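Pre-Opening Walkthrough - Bedroom Station, Fiden Open Day
Inspector: Tane Tuhiwai
Host contact: Ngaio Harawira
Start: 8 a.m.

1. Floor and visitor route
Pass, with comment. Tape line is down but it was laid for 80 visitors and the sign-up sheet I was handed says 931. Ask Ngaio which is right before the doors open.

2. Power and cables
Pass. Extension lead moved away from the walkway while I waited.

3. Emergency stop
Not passed. Applies to the Atov arm in the front hall. I pressed it twice and got two different results. Lachlan Cartwright says this is normal after a restart. I would like that in writing from Arruda.

4. Hand-held gripper, towel demonstration
Pass, restricted. The handout calls this "hands-free housekeeping." A person holds the tool, so I have asked for that line to come out. Pinch point is between the two blue finger pads. Guests may hold it one at a time, staff member alongside, no children's fingers near the linkage arms. Screws on the arms to be checked by hand at each break.
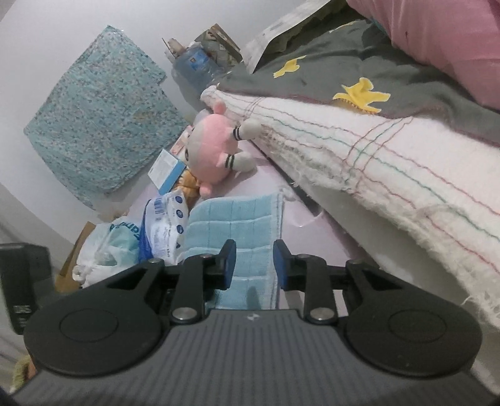
5. Work area around the towel
Not passed. Plastic bags, a tilted box and a plush toy are all within easy reach of the towel. Hamish Cosgrove wants the clutter kept - he says a bare table proves nothing, and I half agree. Bags go anyway. The teal panel leaning on the wall needs to be fixed or laid flat. Fringe of the white blanket to be tucked back from the edge.

6. Claims made to visitors
Comment only. The script promises the towel will be folded "every time." I asked for the test log and was shown a slide. Say "we will try to fold it" until someone finds the log.

7. Staffing
Pass. 2 people at the station, Tihomir Georgiev on relief.

Result: items 3 and 5 to be rechecked before opening. Front hall stays roped off until then.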